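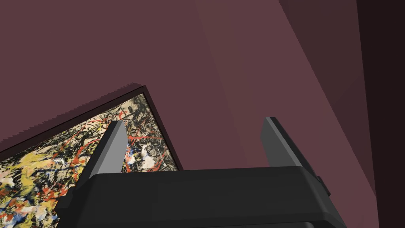 Version 1.2, page 1

Datasets > Simulation > Tarnus Wrist Views

# Tarnus Wrist Views

Tarnus is a set of 3000 simulated episodes rendered from a camera at the gripper. We built it to test whether a grasping policy gets worse when the background is busy. In the view on this page, a framed abstract painting covered in splatters hangs on a plain maroon wall behind the open fingers.

## Method

Each room was rendered in two versions, one with wall art and one with bare walls. Lighting, start pose and target object are the same in both. The policy was trained on bare walls only.

## Results

| Test set | Success (%) |
|---|---|
| Bare walls | 80 |
| Wall art | 70 |

Most of the added failures came early in the episode, before the target was in view. We have not tested the policy on a real arm.

## Known problems

- Shadow edges can look jagged, mainly next to picture frames.
- Episode 101 has a wrong start pose. Skip it.
- Gripper width is missing from episodes made before June.

## Files

`episodes/` holds the images and joint states. `splits/` holds the lists used for the table. Load both with the Zikix reader.

## Contact

Yutong Xia, Skunach Lab. Last updated August 29, 2023.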